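How to Check and Top Up Your Engine Coolant

Filed under: Home Garage Basics
Written by Bendik Lundgren, checked by Nabila Salem

Coolant is one of the fluids people forget. Oil gets attention at every service, and washer fluid reminds you when it runs out, but coolant can sit low for months before the temperature gauge moves. Checking it takes a couple of minutes. Topping it up takes a little longer, mostly because you have to wait for the engine to cool down.

This page covers checking the level, reading the condition of the fluid, and adding more. It does not cover a full drain and refill, which has its own page.

What you need

A flashlight
A clean rag
Gloves and eye protection
A small funnel
Coolant of the type listed in your owner's manual
Distilled water, if you are using concentrate
A coolant tester (optional)

Before you start

Park on level ground, set the parking brake, and switch the engine off. Let the car sit until the engine is fully cold. First thing in the morning is the best time, before the car has been driven.

Never open the radiator cap or the reservoir cap on a hot engine. The system is under pressure, and hot coolant can spray out with enough force to burn your face and hands. If you can feel heat coming off the upper radiator hose, leave it alone and come back later.

Electric cooling fans on some cars can start with the engine off. Keep your sleeves and fingers away from the blades.

Step 1: Find the reservoir

Open the hood and look for a translucent plastic tank, usually off to one side of the engine bay, with a hose running to the radiator. The cap normally has a warning symbol on it. Don't confuse it with the washer fluid tank, which has a picture of a windshield on the cap. If you are not sure which is which, the diagram in the owner's manual will show you. Coolant in the washer tank makes a smeary mess, and washer fluid in the cooling system means a flush.

Step 2: Read the level

Look at the side of the tank for two lines, marked MIN and MAX or LOW and FULL. Some older cars have separate COLD and HOT marks. With a cold engine, the fluid should sit between the lower and upper line, or at the COLD mark.

If the plastic has yellowed and you can't see through it, wipe the outside with the rag and hold the flashlight behind the tank. Rocking the car gently by the fender will make the surface move, and that often shows you where the level is.
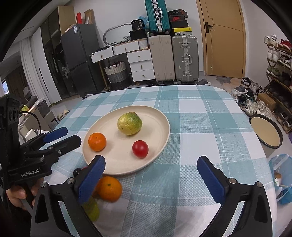 Write the level down along with the mileage. A note on your phone is fine. If you check again after 1,000 miles and the level has clearly fallen, the system is losing fluid somewhere and topping it up will only hide the problem for a while.

Step 3: Look at the condition

Good coolant is clear and evenly colored. It may be green, orange, pink, blue, or yellow depending on the maker. Color alone does not tell you the type, so don't match by color when you buy more.

Rusty or brown fluid usually means it is overdue for a change. An oily film or a milky look can point to oil getting into the coolant, and that needs a mechanic before you drive any distance.

If you have a tester, draw up a small sample and read the freeze point. A mix that tests to 34 below zero Fahrenheit is typical of equal parts coolant and water and is fine for most of the country, even in February. Put the sample back in the tank when you are done.

Step 4: Top it up

Lay the rag over the cap and turn it slowly. If you hear hissing, stop and wait for it to finish before turning further. Set the cap down somewhere clean.

Pour in premixed coolant a little at a time through the funnel. Stop just short of the upper line – the fluid needs room to expand. If you bought concentrate, mix it with distilled water in a clean jug first, in the proportion printed on the bottle.

Refit the cap until it clicks or stops. Wipe up any drips right away. Coolant is poisonous and tastes sweet to dogs and cats, so rinse the floor and store the bottle out of reach.

Step 5: Check again

Drive the car normally, let it cool completely, and look at the level once more. A small drop after topping up can be trapped air working its way out. Add a little if needed.

When to get help

Book the car in if any of these apply:

The reservoir was empty
The level keeps dropping
There is a puddle or a sweet smell under the hood
The heater blows cold with the engine warm
The gauge climbs in traffic

A pressure test will find most leaks, and a loose clamp or worn cap is a cheap fix. If the gauge goes into the red while you are driving, pull over safely and shut the engine off.

Related pages: Draining and refilling the cooling system. Replacing a radiator cap. Checking belts and hoses.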